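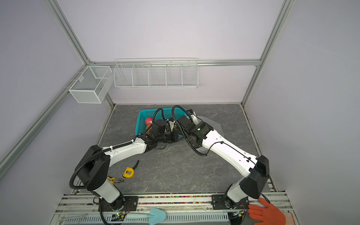

A teal plastic basket with mesh-patterned sides, in use on a gray marble-patterned tabletop. Wire baskets hang behind and to the left.

Plastic storage basket

A plastic storage basket is a light, open-topped container molded in one piece, usually with a pattern of holes in its sides, and used around the home for keeping small things together. It is one of those humble objects that moves from room to room over the years, holding fruit one season and clothespins the next, and most households own several without remembering where they came from.

Form

The walls of a plastic basket are seldom solid. Makers pierce them with slots, diamonds, or a fine mesh, partly to save material and partly to recall the woven baskets that came before. The openings let air reach whatever is inside, a kindness to onions and potatoes, and they give a person a fair idea of the contents without lifting the basket down from its shelf. Rims are generally rolled or thickened so that they are comfortable to hold, and many baskets taper a little toward the bottom – a small thing, but it lets a whole stack of them nest together in the back of a cupboard.

Color is largely a matter of taste. White and gray have always sold steadily, while teal, coral, and yellow come and go with the fashion in kitchens. Some families give each color its own duty, and will be quite put out to find the socks in the bread basket.

Compared with wire baskets

Wire baskets do much the same work and are often found close by, hung from a rail or fixed to a wall to leave the tabletop clear. Long ones may be divided into compartments, and these suit jars, packets, and other things that like to stand in a row. The wire basket tends to stay where it has been put up. The plastic one travels: it is carried to the table, filled or emptied, and carried back again. Very small items can slip through widely spaced wires, and for these a basket with a closer mesh is the better home.

Use in the home

In her household handbook The Ready Shelf, Nazanin Heydari recommends keeping one empty basket within reach of the kitchen table, so that stray objects have somewhere to go while the table is being cleared. She calls it the "waiting basket" and suggests going through it every evening. Emiliano Navarrete, writing in the home newsletter Vevside, prefers to sort as he goes and allows no such halfway house – though he does admit to a basket by the back door.

Baskets are also handy for unpacking groceries. Loose fruit and small packets can be gathered in one and taken to the pantry together.

Care

Warm water, dish soap, and an old toothbrush will see to most baskets, the toothbrush being for the holes. A basket used for food should be dried well before it is filled again. Long spells in strong sun can leave some plastics brittle, and a cracked rim is best not trusted with anything heavy.

See also: Wire basket; Fruit bowl; Pantry; Drawer divider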